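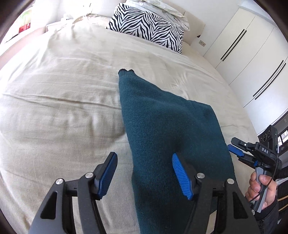
GRURNADPORT, 25 Mar 2023 – Dunby, the clothing repair and resale shop on the Grurnadport waterfront, will open a second location in Urnum this spring and start taking knitwear for mending by mail.

The Urnum shop takes over the ground floor of the former Uysal dry cleaners. It will have a drop-off counter, a mending room at the back and 70 feet of rail space for secondhand sweaters, cardigans and coats. Work on the building started in January.

Mail-in repairs will be open to customers anywhere in the country. Customers fill in a short form on the Dunby website, print a label and send in up to four items per parcel. Dunby replies with a price before any work is done, and items can be returned unrepaired for the cost of postage.

"Most of what comes over our counter has one problem – a cuff that has gone, or a moth hole near the hem," said Margus Org, owner of Dunby. "People have been asking us for years if they can post things to us. We didn't have the bench space to say yes. Urnum gives us that."

Prices for small holes start at $20. Reknitting a cuff or collar starts at $50, with the final price depending on yarn weight and how much of the edge has to be replaced. Dunby keeps 400 shades of wool and cotton yarn on hand, and customers can choose a close match or a contrasting color.

Items should be washed and fully dried before they are sent. Dunby does not accept leather, fur or garments with electric heating elements. Repairs that involve zippers will be handled at the Grurnadport shop only, as before.

The Grurnadport location keeps its current hours and its Thursday evening darning class. Classes in Urnum are planned for the fall, and dates will be posted in both shops.

Dunby is also hiring two part-time menders for Urnum. Applicants should bring a finished repair of their own to the interview, by hand or machine.

**About Dunby**

Dunby repairs, buys and sells used clothing, with a focus on knitwear. It is privately owned and based in Grurnadport.

**Press contact**

Margus Org, Dunby, Grurnadport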